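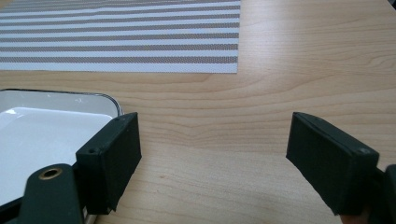

Heller Holztisch, gestreiftes Platzset, weiße Schale: mehr braucht es bei mir meistens nicht.

Häufige Fragen zu Tisch, Platzsets und Schalen

Veröffentlicht am Sonntag, 9. Januar, von der Autorin dieses Blogs

Wir verwenden Cookies, damit die Seite ordentlich läuft. Mit dem Weiterlesen bist du einverstanden. Einstellungen | Alles klar

Seit meinem Beitrag über den »leeren Tisch« landen hier ständig dieselben Fragen im Postfach, und ich freue mich wirklich über jede einzelne! Weil ich mit dem Antworten aber nicht mehr hinterherkomme, sammle ich jetzt alles auf einer Seite. Fehlt deine Frage, schreib mir einfach, ich ergänze dann.

Warum legst du ein Platzset hin, wenn gar nicht gegessen wird?

Weil ich Kratzer hasse! Unser Tisch ist hell und leicht glänzend, und auf so einer Oberfläche sieht man im Gegenlicht jede Schramme. Eine Schale wird bei uns am Tag zigmal hin- und hergeschoben (Schlüssel rein, Mandarinen raus, Post drunter), und meistens ist sie an der Unterseite rauer, als man denkt. Fahr mal mit dem Finger über den Standring, dann weißt du, was ich meine.

Außerdem hat die Schale dann einen festen Platz. Klingt albern, hilft aber enorm beim Aufräumen, auch bei Mitbewohnern, die sonst alles irgendwo abstellen.

Hell-dunkel gestreift oder lieber einfarbig?

Gestreift, ganz klar. Ich hatte jahrelang einfarbig weiße, und die sahen nach dem ersten Kaffee aus wie ein Putzlappen. In den Streifen geht ein kleiner Fleck einfach unter, bis man Zeit hat, ihn wegzumachen. Und bei einer lebhaften Maserung finde ich gerade Linien sehr angenehm, die beruhigen das Ganze ein bisschen. Blümchen auf Maserung war mir zu viel, das habe ich ausprobiert (die Blümchensets liegen jetzt im Gartenhäuschen).

Wie bekommst du die Sets sauber?

Gewebte Kunststoffsets: lauwarmes Wasser, ein Tropfen Spülmittel, weiche Bürste, immer in Richtung der Streifen. Danach hängend trocknen lassen. Stoffsets wasche ich bei 40 Grad und ziehe sie feucht in Form, gebügelt wird hier nix.

Bitte niemals nass auf den Tisch zurücklegen! Das Wasser zieht sich in die Ritzen der Webung und bleibt da stehen, und irgendwann hat man ein zartes Gittermuster auf dem Lack. Fragt nicht, woher ich das weiß.

Mein Set rollt sich an den Ecken hoch. Was tun?

Über Nacht unter einen Stapel Kochbücher, und zwar mit der Oberseite nach unten. Bei hartnäckigen Fällen vorher kurz in warmes Wasser legen und gut abtrocknen. Gerollt lagern ist leider genau das, was man nicht machen sollte, auch wenn sie so im Laden liegen. Meine liegen flach in der Schublade unter den Geschirrtüchern.

Wo gehört die Schale hin, in die Mitte oder an den Rand?

Da scheiden sich die Geister. Ich rücke Set und Schale gern nach hinten, sodass vorne blankes Holz bleibt, wo man schreiben, basteln oder die Zeitung ausbreiten kann. Beim Umstellen fasse ich die Schale immer links und rechts an den Seiten und hebe sie an. Schieben ist zwar bequemer, dann wandert aber das Set mit und liegt am Ende schief.

Wer an einem großen Tisch zu viert isst, hat die Schale wahrscheinlich lieber in der Mitte. Geht natürlich auch, nur bitte mit Set drunter. 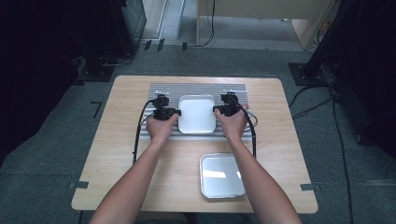 Abgerundete Tischecken mag ich übrigens sehr, danach hat auch schon jemand gefragt. Man bleibt mit der Hüfte nicht hängen, und ein eckiges Set sieht darauf trotzdem ordentlich aus, solange es parallel zur Kante liegt. Ich richte es nach der hinteren Kante aus und schaue dann nur noch, ob links und rechts ähnlich viel Holz übrig ist. Mit dem Maßband arbeite ich da nicht, so schlimm ist es noch nicht.

Welche Größe sollte die Schale haben?

So, dass ringsum noch etwas vom Set zu sehen ist. Ragt sie über den Rand, kippelt sie gern, und der schöne Schutz ist dahin. Nimm zum Ausprobieren ein Blatt Papier in der Größe der Schale und leg es ein paar Tage hin. Meine Schwester hat das nicht gemacht und besitzt jetzt eine sehr hübsche Schale, die im Bad wohnt.

Kann man die Marken verraten?

Gern, bezahlt werde ich dafür nicht. Im Wohnzimmer liegen zurzeit Sets von Van Wijk, die habe ich im Februar im Ausverkauf für 9 Euro das Stück mitgenommen. Bei Tarnier gefallen mir die Schalen, aber der Versand dauert ewig. Was auf welchem Foto zu sehen ist, sortiere ich nicht mehr auseinander, dafür tausche ich zu oft.

Weiße Schalen: Sieht man da nicht jeden Krümel?

Doch! Finde ich aber gut, dann wische ich sie wenigstens aus. Gegen graue Schlieren von Metall (Schlüssel, Münzen) hilft ein Brei aus Natron und wenig Wasser, sanft verreiben, abspülen, fertig. Bei Emaille vorher an einer unauffälligen Stelle testen.

Newsletter: Einmal im Monat neue Tischideen ins Postfach. Abmelden geht jederzeit.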